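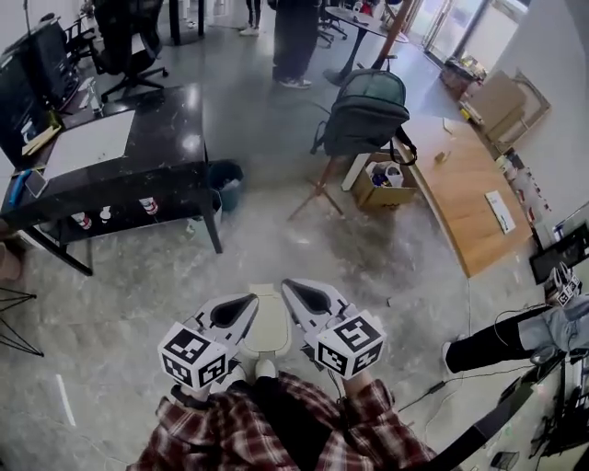 3 min read

Velska Push Sweeper Review: A Fair Tool for Hard Floors

By Kirsty Tawhiri

The Velska is a manual floor sweeper. It has no battery, no cord and no bag. You push it, the wheels turn a brush, and the brush throws crumbs and dust into a tray behind it. My grandmother had one that worked the same way, and the idea hasn't changed much.

I bought mine at Gilchrist, the hardware store in Endmont, and have used it for six weeks. I have 1,000 square feet of mostly hard floor, with a rug in the bedroom and a runner in the hall. I paid full price.

Setup

The handle comes in sections that screw together. The top section on mine went in crooked the first time and I had to back it out and start over. No tools are needed. The instructions are one folded sheet, and the drawing of the tray latch is wrong. It shows the latch on the left. It's on the right.

On hard floors

On tile and smooth stone it does well with anything dry and light: paper scraps, thread, bread crumbs, cat hair. It picks up most of that in one pass going forward. Pulling it back does less, and if the tray is getting full, pulling it back will drop some of the dirt where you just cleaned. Once I learned to lift it a little at the end of each pass, the problem mostly went away.

Fine dust is another matter. The brush moves it around and leaves a thin line at each side. I still go over the kitchen with a damp mop on weekends, same as before.

Heavier things don't work at all. Dry rice is fine, but dry beans get pushed ahead of the brush and end up under the stove.
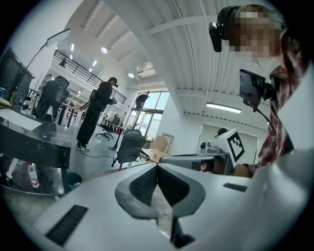
The corners are the weak point of the whole design. The brush stops short of the housing on both sides, so there's a strip along every baseboard that it can't reach. The older Hurnton sweeper I used before this had small side brushes for that job. They wore out fast, but while they lasted they were useful, and I miss them.

On rugs

Low pile is okay. The bedroom rug is thicker and the wheels bog down, which means the brush stops turning and you're just dragging a box across the rug. I went back to the vacuum for that room.

Noise and storage

It rattles a little on grout lines. Otherwise it's quiet enough to use while someone is on the phone in the next room. It hangs flat on a hook by the back door. The handle doesn't fold, so measure first if you plan to keep it in a cabinet.

Emptying the tray

You press the latch and the tray drops open at the bottom. Do this over a trash can with a wide mouth. Long hair wraps around the brush, and the brush does come out for cleaning, though the end cap is stiff and I use a butter knife on it.

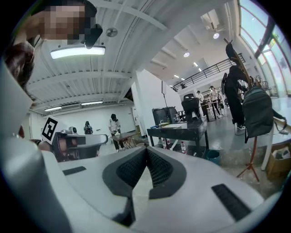

ENDMONT, Thu 3 September

An update on the tray latch. It started popping open when I bumped the sweeper against a chair leg, so I took it back to Gilchrist. Tane Whitelaw at the counter swapped the tray for a new one and didn't ask for the receipt. The new latch closes with a firmer click and has held so far.

Replacement brushes come in packs of two. I haven't needed one yet. The bristles are bent at one end but they still reach the floor.

I'd buy it again for the kitchen and hall. For a house with a lot of carpet, get a vacuum.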